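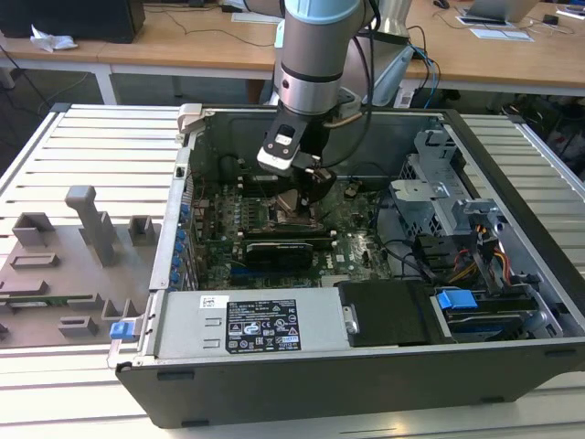
Zernside Repairs — ticket 237
Opened: May 28, 2022
Item: desktop tower, customer's own build
Reported fault: switches itself off during use, sometimes will not start again for several minutes
Status: closed, returned to customer

Customer's report

The computer runs normally for a while and then cuts out with no warning and no error on the screen. It started after the machine was moved to another room. It has happened when playing games and once when only a browser was open. Customer has already changed the mains lead and tried a different wall socket. Wants to keep the files on the drive. Does not want Windows reinstalled.

Log

Entry 1. Side panel off, tower laid flat. Moderate dust in the bottom of the case and a lot more in the processor heatsink. No swollen capacitors that I can see. Checked the graphics card was fully in its slot. It was, but the blue latch for it was not closed all the way. Closed it.

Entry 2. Started the machine with the panel off. Reached the desktop. Ran the Gunent load test with the graphics card only, 50 minutes, no fault. Ran it again with the processor only and the machine went off in under 3 minutes. Would not restart straight away, same as the customer described.

Entry 3. Took the processor cooler off. Old paste had gone hard and covered only one corner of the chip, so the cooler had been sitting unevenly. One of the push pins had come out of the board, probably when the tower was moved. Cleaned both surfaces, new paste, cooler refitted with all the pins checked from the back.

Entry 4. Processor test again. Ran for 50 minutes and stayed on. Temperature steady.

Entry 5. Both tests together. Went off once near the end. Not temperature this time. Reseated the main power plug and the processor power plug. The second one was not clicked in — it moved when I touched the cable. Pushed home and tied the spare cables back below the drive cage so they don't pull on it.

Entry 6. Both tests together, left overnight. No shutdown. Put a Vachon spare power supply in for one more run to compare, no difference, so the original has gone back in. No need to charge for a new one.

Entry 7. Dust cleared from the case and fans with the Hoto blower. Panel on, final start, files and sound checked.

Parts used: thermal paste, cable ties.

Advice given to customer: carry the tower upright and don't knock it down on its feet. Leave a gap behind it for the air to get out. If it cuts out again, note what was running and bring it back with this ticket number. The repair is covered for 200 days.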